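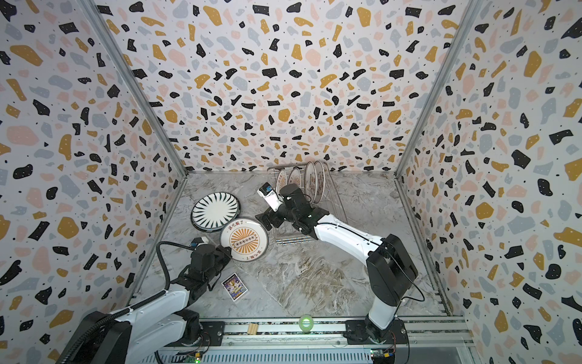 Gillik is a small test shop for robot grippers, and we love this job. Companies send us fingers, arms, cameras and controllers, and we try them side by side on the same everyday chores, then write up what we find in words a buyer can use. Dishes are our favorite! A wire rack and a few patterned plates ask a lot of a gripper, because a rim is thin and smooth and the next plate is often only a finger's width away.

We began with 2 benches and a borrowed corner of the Travuvus building. Now we run 4, and every gripper that comes in gets 1,000 tries before we publish a word about it.
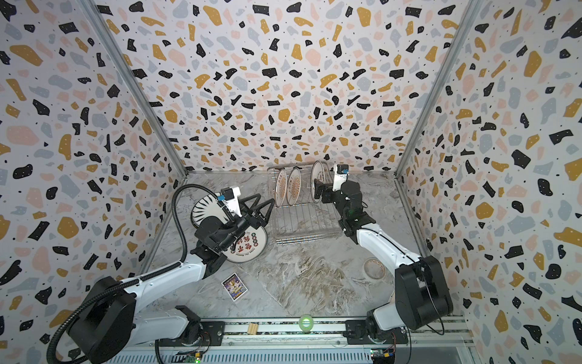
Two-arm work is where we spend most of our time these days. Matching arms sound simple until you ask them to share a small space (and a rack!), so we look hard at reach, cable routing and how each controller handles a near miss. Plates make that easy to judge. With one held nearly upright on the left and another gripped by its edge in the rack on the right, you can compare grip angles at a glance.

Our longest project is Trumerov, a comparison of finger shapes: flat, curved and triangular. We score each shape on 3 things, which are slip, marks left on the glaze

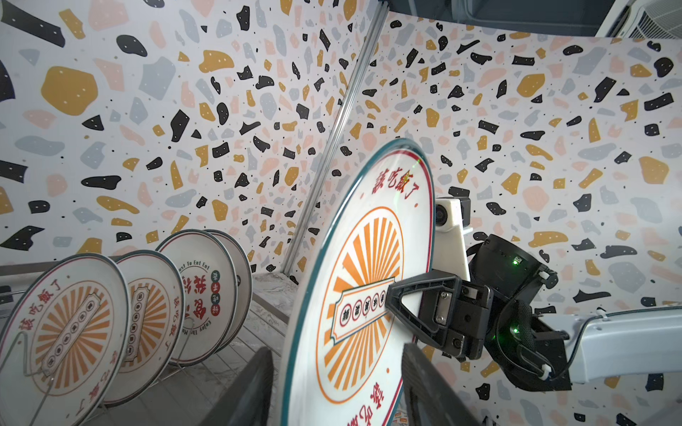
and how well the wrist camera can still see past the fingers. That last one gets argued over at lunch more than anything else we do. We enjoy it every time.
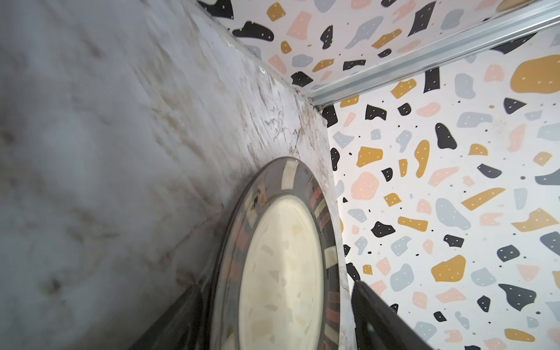

Words and testing notes: the Gillik bench team

Want to send us something? We take prototypes as well as finished products, and our reports go to you first. The Illés lab next door handles force sensors, so we can point you there too. Write to the bench team and tell us what your gripper is meant to pick up.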